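This archive uses cookies to remember your list settings. Accept | Manage

Nallmont Supporters' List
Posted in March, 7:40 pm, by a list member

Re: Is our keeper off to Mandulberg?

> My brother-in-law reckons Mandulberg have offered her 2 years
> and she's as good as gone. Can anyone tell me if there's
> anything in it? I've only just renewed my membership!

Hello all, and a special hello to the newer names on the list (lovely to see the numbers creeping up past 200).

I wouldn't panic just yet. She's 28, which is no age for a goalkeeper, and she has told the club newsletter more than once how much she likes living near the harbour. Mandulberg did ask the question, I gather, but so did Nirklow last winter, and we all remember how much fuss there was over that one. 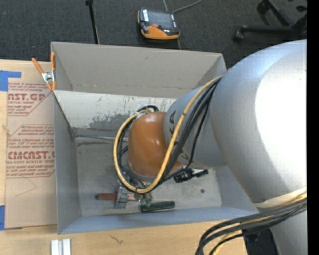

What worries me a bit more is the defence in front of her. We've let in goals from corners in 3 matches running, and I'd happily spend whatever Fung are putting into the shirt sponsorship on a tall centre half with a loud voice!

Anyway, my favourite spot behind the northern goal is still the best place to watch her organise things, so do come and say g'day on the weekend. I'll bring the thermos.

Cheers from the north end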